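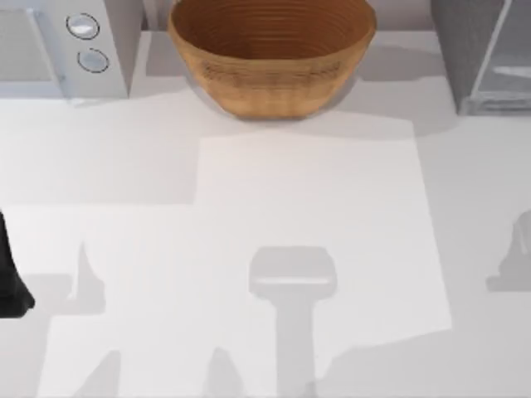

Wasserhärte: neue Werte für das Versorgungsgebiet Flosholm

Stand: 23. April 2020

Mit der Inbetriebnahme der Mischstation Skemow hat sich die Zusammensetzung des Trinkwassers in Flosholm geändert. Der Anteil aus den Tiefbrunnen wurde verringert, der Rest kommt über die Fernleitung Zendcombe. Betroffen sind 2,952 Hausanschlüsse in der Unterstadt und 1,578 am Hang. Die Gesamthärte fällt damit vom Bereich »hart« in den Bereich »mittel«.

Enthärtungsanlagen sind auf den neuen Rohwasserwert einzustellen. Bei Geschirrspülern genügt es, die Salzdosierung im Gerätemenü anzupassen – die Stufen stehen in der Bedienungsanleitung. Waschmittel wird nach der Angabe für mittlere Härte dosiert.
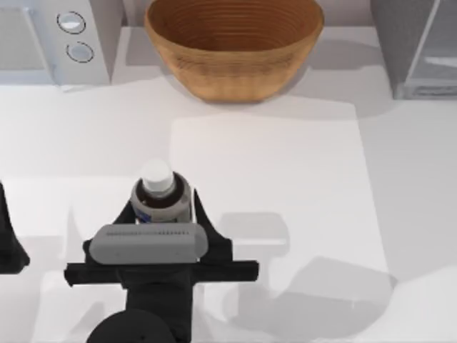

Der pH-Wert bleibt unverändert, ebenso der Nitratgehalt. Eine Chlorung findet nicht statt. Während der Umstellung im Februar kam es in Endsträngen zu leichten Trübungen durch gelöste Ablagerungen – die Leitungen wurden gespült, die Nachproben waren unauffällig. Feinfilter hinter dem Wasserzähler sollten trotzdem einmal rückgespült werden. Die vollständige Analyse liegt im Kundenbüro aus.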